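Wetcombe Harriers Newsletter: Track and Field Section

Revised throwing and middle-distance arrangements for the winter block

The winter block starts on the first Monday of June and runs for 10 weeks. The main changes from last year concern the order of sessions, the treatment of hill work, and the grading of the relay squads. Members who trained with us last winter should read the whole item, as several session codes have been reused for different content.

Background

The coaching group reviewed the training logs handed in at the end of summer. The logs were complete enough to compare planned and recorded volume for the 800 m and 1500 m squads, and for most of the javelin and discus group. In the middle-distance squads, recorded volume matched the plan closely until the fourth week, then fell away in the weeks containing two hill sessions. In the throws group the shortfall was in general strength work, which had been placed after technical throwing and was often shortened when the light went.

Both findings point to scheduling. The overall load was judged suitable for senior and under-20 athletes and has been kept. Under-16 athletes follow a separate plan with lower volume and no maximal lifting. The centre of gravity of the block has been moved forward so that the final fortnight can be given over to race-specific work before the Jarby open meeting.

Middle distance

The weekly structure is now one hill session, one threshold session, one long run and two easy runs. The second hill session has been replaced by strides on grass at the end of an easy run. Strides are to be run at 1500 m effort, relaxed, with a full walk-back recovery. They are not a sprint session and should not be timed.

Hill sessions use the Jarby Road climb from the lower gate to the water tank. Repetitions are run by effort. Recovery is a jog back to the gate, without standing rest at the top. Athletes returning from calf or Achilles injury should substitute a continuous tempo run on the flat until cleared by their physiotherapist.

Threshold sessions are run on the outer oval loop, which measures 1590 m on the wheel along the painted line. The loop is slightly longer than the one used before the drainage work, so last winter's lap times cannot be compared directly with this year's. Convert to pace per kilometre before entering a session in the log. Athletes using a GPS watch should set the lap function to manual, as auto-lap will drift from the marked start over the course of the session.

The long run remains at conversational pace. Distance is increased in the first three weeks, held in the fourth, and increased again from the fifth. If the ground is heavy, run to time.

Throws

Strength work now comes before technical throwing on the midweek evening. The gym is booked for the throws group from 5.30 pm, with the cage lights on from 6.45 pm. The strength component consists of a squat or split squat, a pull, an overhead press and rotational medicine ball work. Loads are set individually. Lifts are to be completed with at least two repetitions in reserve, and sets should be ended when bar speed drops noticeably.

Discus athletes will use standing throws and half-turns for the first three weeks before moving to full throws. The marker for progression is a balanced position at the front of the circle, with the hips ahead of the shoulders and the implement held back. Distance is not recorded during this phase.

Javelin athletes begin with short approaches of three to five strides. Elbow complaints last winter were concentrated in the first fortnight of full run-ups, so the full approach has been put back to week six. Any athlete with pain on the inside of the elbow should stop throwing for the evening and tell the coach on duty.

Implements must be returned to the numbered racks. Javelins are carried vertically and walked back, never thrown back. The sector is closed to runners while the cage lights are on.
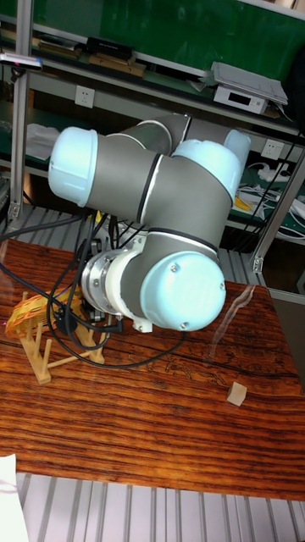 Relay squads

The Nguyen-Tran Shield will again be contested over 4 x 100 m and 4 x 400 m. Squads are graded on times from the first two time trials, using the better of each athlete's two marks. An athlete who misses both trials may be graded on a summer result at the selectors' discretion.

Baton work for the 4 x 100 m uses the push pass throughout. The first and third runners carry in the right hand and the second and fourth in the left, so that no runner changes hands. Check marks are measured in the athlete's own foot lengths and written on the squad card. They should be checked again in racing spikes, and whenever there is a strong head or tail wind in the zone.

In the 4 x 400 m the first exchange remains visual. The outgoing runner judges the incoming runner's speed, turns once, and presents a steady hand at shoulder height. Practice exchanges at low speed are of limited value here, and squads will rehearse them at the end of a 300 m repetition.

Time trials and log sheets

Time trials are held in weeks three and nine. Lane draws are posted at the Alo Street clubrooms on the evening, and athletes should be warmed up before the draw closes. Hand times are rounded up to the next tenth in accordance with normal practice and will be marked as such in the results.

Log sheets for the block are available at the clubrooms and are handed in at the end of week 9. Please record sessions missed as well as sessions completed, with the reason in a word or two. Blank rows cannot be interpreted and had to be left out of the summer comparison.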